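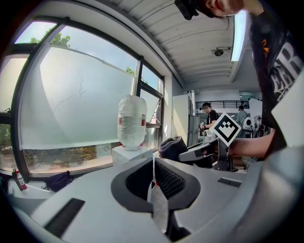

Last changed: November (section 4.2 revised, reference to Marsden added)

4.2 The sill beside the water

We had planned to say very little about window sills. The study began, as the introduction explains, with the question of where people in shared workrooms go for a drink of water and how long they stay there, and for the first months our note sheets had only one narrow column for everything that was not a cup, a bottle or a dispenser. By the time we had visited all 33 rooms that column was so crowded, and so much of what was written in it came from the nearest window, that we went back and coded it properly. It gave us 1,381 entries for things resting on a sill, out of 2,412 for all surfaces together, and we are grateful to Nestor Tagle, who typed every one of them twice.

A sill near a dispenser is a very handy sort of shelf. It is at a comfortable height, it has no drawers to argue over, and a person who walks up to it usually has something in one hand that has to be put down before the water can be poured. In our rooms in Zasthorpe the sills were also deep and long, so that a bag could lie there without falling and without getting in the way of the next person (the Piras building, which we come to in 4.4, has narrow sloping sills and tells a rather different story). We call these things "set-downs" in the rest of the paper. The word is Pauline Marsden's, from her earlier notes on hallways, and we have kept it because everybody we interviewed understood it right away, even those who were a little embarrassed to be asked.

Room 9 is the one we return to most often. The dispenser cabinet is pushed up against the sill, so there is hardly any border between the place for water and the place for everything else. A dark navy fabric bag lies there with black cables coiled beside it, and a red cup stands a little farther along, which is as close to the typical pairing as we could hope to find: something for work and something for drinking, sharing the same stretch of ledge. There is also a small red-and-white fire extinguisher lying on its side. Our coding sheet had no category for safety equipment on a sill, and Settimio Barbieri and I went back and forth for a good while over whether it should be coded as a set-down or as part of the room's equipment. In the end we gave it a code of its own, used it sparingly, and left it out of the comparisons in Table 3.
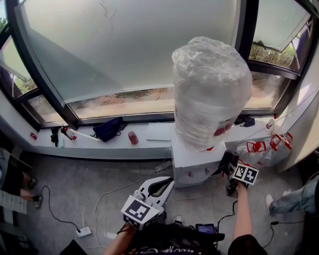 The second matter that kept us talking was the difference between a thing that has been put down and a thing that has been put away. A folded cloth at the end of a sill may well have its home there. A small pile of cloth is harder to judge, and so is a bag with its strap trailing. We tried at first to settle this by asking the people in the room, but the answers were generous and not very consistent, and in several cases two people claimed the same object as nobody's in particular. The rule we finally adopted was a plain one. If an object was found within a hand's width of its earlier spot on three visits, we coded it as kept; otherwise it was a set-down. Remo Palumbo has pointed out to us that this rule treats a forgotten glove in the same way as a favorite mug, and he is quite right, but we could not think of a better one that could be applied at four in the afternoon with people reaching past us for their water.

Bags deserve a few words of their own. We included hanging bags in the sill entries when they hung directly below the ledge, as the clear plastic ones with red handles do in Room 9, because people spoke of the two places in one breath ("over by the window" covered both). Readers who would like to keep them apart can do so from the data sheet, where hanging things carry the letter H. Taking them out lowers the totals for most rooms a little and leaves the order of the rooms as it was.

Light and air seem to matter too, although we can offer this only as an impression. Where the lower panes were frosted, as they are in Room 9, people told us they did not mind what stood on the sill, as it could hardly be seen from outside. In rooms with clear glass all the way down we heard more about tidiness, and one woman on the Jirnadano side of the hall said she moved her things every evening so that her neighbors would not have to look at them. Opening sashes worked in the other direction. A sash that swings inward needs its bit of sill kept low or bare, and we learned to look for the gap under it before looking at anything else. Arturo Cocco measured 50 of these gaps for us with a folding ruler, and his drawings are given in Appendix C, together with the few cases in which a large bottle had been stood in the gap and the window left shut.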